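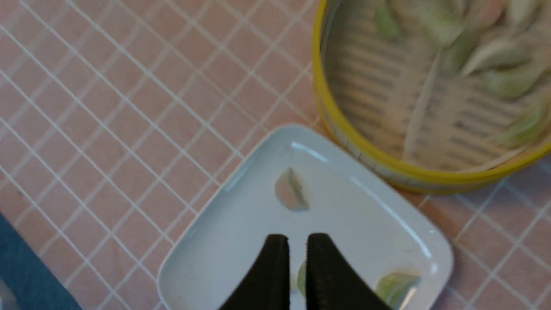

Search this site
Enter keywords
Go

Dumpling nights promise a lot for $40

Monday, by Babita Pandey

Another cooking studio wants to teach us to eat slowly. Prarnero, which opened its doors in the old Stistetti shoe shop in August, is taking bookings for what it calls a steamer supper, and the pitch is that bamboo, a white plate and a bit of patience will fix the way we have dinner on a weeknight.

The price is $40 a head. For that you get a place at the table, a steamer, and dumplings you serve yourself. Drinks are extra. So is the dipping sauce, if you want more than the first dish of it, which seems a bit rich for soy and vinegar.

Owner Kuldeep Bansal says the studio has sold 87 places so far and has room for 200 before the end of the season. He is keen on the gear. Every setting has the same round basket with bright yellow bands, the same square plate and the same pink check underneath, and he told me the colour was chosen to make green dumplings look greener. Maybe so. I have eaten perfectly good ones off a tea towel.

The lesson itself starts with the basket. Lid off and put aside, liner on the slats, dumplings on the liner with a gap between each. Bansal spends 15 minutes on this, and I would have thought five was plenty. The liner is the part worth hearing. Leave it out and the skins grab the bamboo and tear when you lift them, and anyone who has scraped filling out of a steamer with a butter knife will know the feeling.
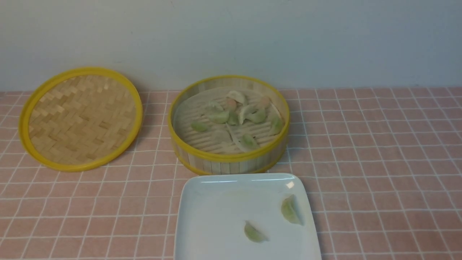 Plate or basket?

The studio's other big idea is that dumplings should be moved to a plate a couple at a time and never tipped out together. Bansal claims they keep their shape better this way and that people taste more when there is less in front of them. He had no evidence for the second claim when I asked – "you just notice it" was the answer – and a skeptic might say that small serves also make a small basket look generous.

To be fair, the first half of the advice holds up in my own kitchen. Thin skins stick to each other as they cool, and a heap of them on a cold plate turns into one large dumpling in no time. Whether you need to book a class to find that out is another matter.

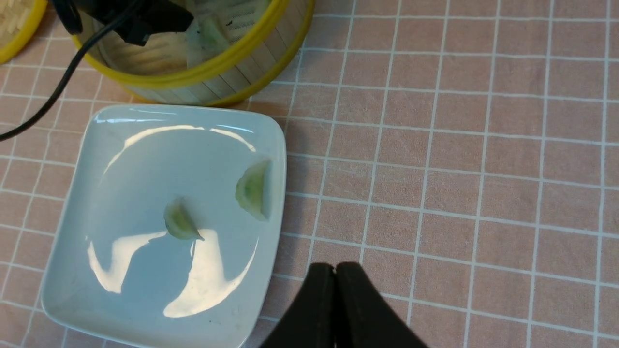
What you take home

A printed sheet, mostly. It covers folding, steaming times and how to look after bamboo, which comes down to rinsing it, skipping the detergent and letting it dry right through before it goes back in the cupboard. Prarnero will also sell you the steamer, supplied by a wholesaler called Joshi, and a box of frozen dumplings from Plalska. I would price both at your local grocer first.

Bansal says a folding class will follow if the suppers fill up. At the current rate he has 113 places to go, and the second half is usually harder to sell than the first. Bookings are taken at the counter until 6 pm, and there are no refunds inside two days.

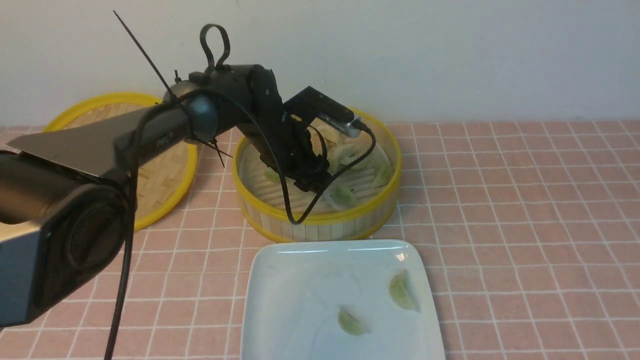

Green dumplings in the bamboo steamer at the Prarnero table.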